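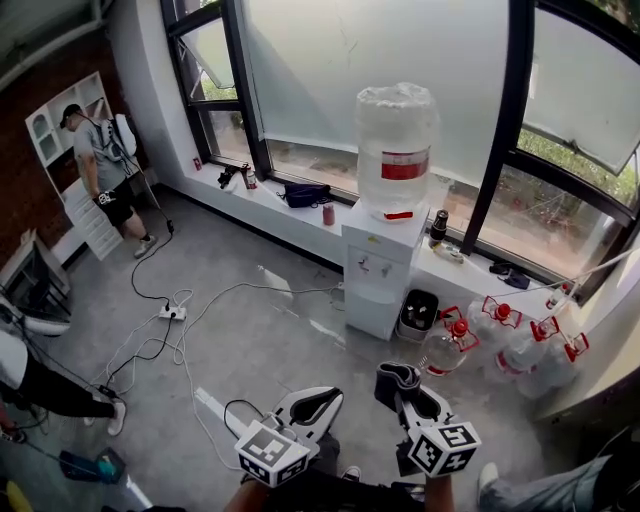
*Handheld grippers out at Flommont, with cables across the floor.*

Hello! I'm Rimantas Laur, I look after good practice for the handheld gripper sessions at Flommont, and I'm looking for 15 people to help me test our new house rules before they go to our partners at Brernmont in January.

The rules run to 11 pages at the moment and I wrote most of them at a desk, so I'd love them to be pulled apart by people with a gripper in each hand. You don't need to know a thing about robots. If you can pick up a cup and tell me when a sentence makes no sense, you're in!

## What you'd be doing

You come in for one session, read the draft (I'll have the kettle on), then work through a set of small handling tasks while following it to the letter. Afterwards we sit down and go through it with a red pen. The parts I most want opinions on:

- **Floor and cables.** The draft says power leads must be kept out of walking routes. Is that clear enough to follow when several people are working at once?
- **Markers.** The printed cubes on the grippers have to stay uncovered. Tell me if the wording leaves you guessing where your fingers may go.
- **Faces and privacy.** Everyone in the room gets blurred before anything is shared, and you can ask for your recordings to be deleted. I want that paragraph to be readable by my mum.
- **Breaks.** I've put in a rest every 15 minutes. Too fussy? Not enough? There's a water dispenser by the windows and I'd like people to use it.

One more, and it's the bit I argue about most with Yáñez, our partner on the training side — the pre-start check. It covers the finger, the fabric sleeve if there is one, the collar and the pads, and you go through it before each task. I think it belongs on a card, they think it belongs in the training.

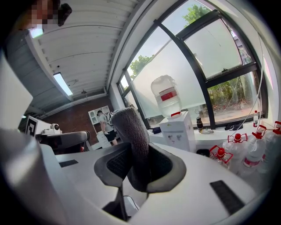
## Who can apply

Anyone over 18 who is happy on their feet for a while. Flat closed shoes, please. Left-handers very welcome, I'm short of you. If you've worked on the Hakus project you've seen an earlier draft, so sit this one out.

## Pay and how to get in touch

It's paid, and travel is on us. Sessions start at 10 in the morning and you'll be away by 2. Send me a few lines about yourself with the reference 1425 in the subject, and say if you need step-free access. I'll reply within 7 days, and I'll send the draft along too if you fancy a read beforehand.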